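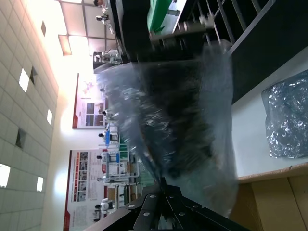 Gripper holding a clear plastic bag, second bag on the white table.

Jilimska: odd places to sleep, as one big table

12 comments · Share

I've been collecting listings for strange overnight stays for longer than I'd like to admit. Lighthouses, grain silos, train cars, a water tower with a bathtub on the top floor. At some point my bookmarks folder got so bad that I couldn't find anything in it, so I typed the whole mess into a spreadsheet, and then a friend asked for a copy, and then a friend of that friend asked for a copy. So now it's a dataset with a README!

What's in it

The main file is stays.csv. It has 1,300 rows, one per place. If a farm rents out a silo and a railroad caboose, those are separate rows with the same host_id (this trips people up when they try to count hosts, so please group first).

The columns you'll probably want:

- name: whatever the host calls it, misspellings and all
- kind: silo, boat, rail, tower, cave, treehouse, vehicle, other
- country and region: region is free text and pretty messy
- sleeps: the number the host gives, even when it sounds cramped
- toilet: inside, outside, shared, unknown
- open_months: a list like 4-10, or "all"
- last_checked: when I last looked at the listing

There's also notes.csv, which is me rambling. It has things like "the ladder is steeper than the photos make it look" or "bring earplugs, the harbor starts early." Use it or skip it. I like it better than the main file, but I would.

Where it came from

Most rows started on Kadlec, the old message board for people who like this kind of trip. I read the threads, went to each host's own page, and typed the details in by hand. Another batch came from Furetti, a little newsletter that used to send out a list every December. I asked both before publishing and they were fine with it, as long as I kept their members' names out. So there are no reviewer names anywhere, and no street addresses either — just the region and a link.

I've stayed in 50 of these myself. Those have visited set to "yes," and I trust them a lot more than the rest.

Things that are wrong with it

Prices are a disaster. Some are per night, some per person, some include a cleaning fee and some don't. I tried to fix it in version 2 and gave up halfway through the boats, so price_raw is exactly what the page said. Please don't average it.

Coverage is lopsided too. I read English and a bit of Czech, and you can tell. If you're plotting this on a map, the empty parts mostly mean I couldn't read the listings.

And "other" is way too big a category. It has a cable car and a giant wooden shoe sitting side by side.

Loading it

It's a plain CSV, UTF-8, commas. Excel sometimes turns open_months into dates (4-10 becomes April 10, ugh), so import that column as text. I use a small script called erkumano.py to check for dead links. It's in the tools folder and it's slow, sorry. Run it overnight.

License

CC BY 4.0. Credit "Jilimska" and link back here.

Fixes are very welcome, especially for anything marked "unknown." Open an issue with the row id and a link to the host's page. Last full update: Sep 7, 2024.

Shared 38 times · 12 comments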